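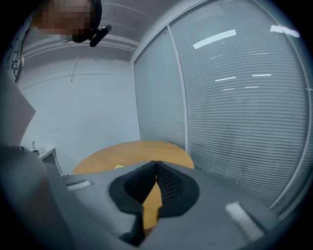 Which room do we use for the paper sort while the bench is full? The small meeting room at Mukgate, the one with the round table, until the shelving at Turnness is up.

May, just after lunch. Notes for me and Kirsten, and for Sadia if she gets this far down the page.

Started on the Cosgrove box today. It's survey slips, mostly, plus the odd letter folded in with them, and the label on the lid says 1,271 sheets, which I'm taking on trust until the end (the last lid said 234 and I'd love to know who worked that out). I'd been dreading doing it on a round table because you lose the corners, and I always square a pile up against a corner. But I got used to it quicker than I thought! You sit in one place and work outwards in a fan, oldest nearest your left hand, and when the fan gets too wide you stop and bag what you've got.

Yellow sticky notes for anything that needs a second look. Kirsten wanted pink for torn and yellow for unclear, and we had a go at that, but I kept grabbing the wrong pad and then having to go back. So it's yellow for everything now, with a T or a U in pencil. Please don't stick them straight on to the slips - put them on the sleeve. The glue on the cheap ones leaves a faint shine and it picks up dust.

The light in there is lovely for this kind of thing with the blinds shut. I had them open for the first hour and the glass threw a stripe right across the pencil writing, so I was tilting every slip like somebody checking a banknote. Shut, it's flat and a bit cool and you can read even the very faint ones. I'd leave them shut all day.

Got through around 20 bundles. The slips from the Turnness end are in much better shape than the rest, thicker paper and hardly any rust from the clips. Two had the year written over the top of another year, both marked U. One letter is dated 1,725 - comma and all, as if it were a sum - and I've left it exactly as it is and copied it that way into the list. Sadia, if you can think what else that number might be (a reference? a plot?) I'm all ears, as it's plainly not the year.

Sastia sleeves: the new ones are a touch narrower than the old batch and the wide slips won't go in without bending. Use the old ones for those and keep the new for letters. I've asked Kirsten to order the wider size.

Still to do: second half of the box, pencil list typed up, find the other bone folder. Room's ours again tomorrow morning from half past nine.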